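Section 3. Swapping a site gateway and pushing the saved config. Assumes you already have a Nolby login and the site is on the Pridance template. If it isn't, stop, go back to section 2.

Have to hand: the new gateway, its power lead, a short network cable, laptop. Site code written down somewhere.

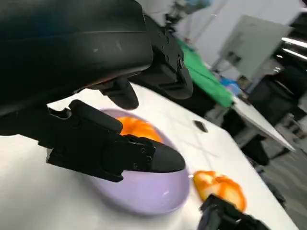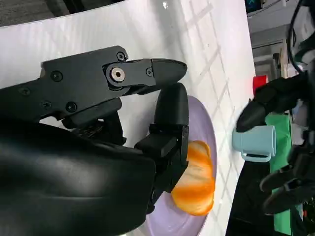
### 3.1 Before you unplug anything

1. Log in to Nolby, open **Sites**, find the site code. Check the last backup shows green.
2. Backup older than the last change? Run a new one now. Takes 3 minutes on a normal line, longer on mobile.
3. Download the backup file to the laptop as well. Don't rely on the copy in Nolby, you may not be able to reach it from site.
4. Note which port the uplink is in. Usually port 1, but the Inthanon sites were cabled differently and use port 4.

**Caution:** do not factory reset the old unit yet. It's your way back if the new one won't take the config.

### 3.2 Fit the new unit

1. Put the site in maintenance mode (**Sites > Actions > Maintenance**). Otherwise every alarm goes off at once and the on-call phone rings.
2. Power off the old gateway. Label the cables if they aren't already.
3. Move the uplink cable over first. Leave everything else out for now.
4. Power on. Wait for the status light to go steady. Blinking amber is fine, it's fetching firmware. Don't pull the power during this.
5. Connect the laptop to the service port and open the local page. Default password is on the sticker underneath, so read it before you screw the thing to the rack.

Note: if the local page doesnt load, set the laptop to a fixed address in the same range. Wi-fi off too.

### 3.3 Load the config

1. Local page, **System > Restore**. Pick the file you downloaded.
2. Tick **Keep new serial number**. Miss this and Nolby thinks you have two of the same device. Fixable, but annoying.
3. Press **Check only** first. You should get 315 lines read, no errors, on the standard template. A different count means somebody has added local rules. Read them before going on.
4. Press **Apply**. The unit restarts by itself.
5. Plug the remaining cables back in, one at a time, lowest port first.

**Caution:** firmware below 19 can't read files made on the newer release. It will say "restored" and quietly skip the VPN part. Update first, then restore.

### 3.4 Check it

- Nolby shows the site online, new serial.
- VPN up, both tunnels.
- Ping to the Plosta server answers.
- Remote login works on port 22 from the managment network, and is refused from anywhere else. Test both.
- Clock is right. Wrong clock = certificate errors later on.

All good: take the site out of maintenance mode and run a fresh backup.

Not good: power off, put the old unit back, uplink first. Leave maintenance mode on until it's back online. Save the log from **System > Export log** before you try again, it gets wiped on the next restore.

### 3.5 Old unit

Keep it on the shelf at site until the end of the month, then reset and return. Returns form is in section 6.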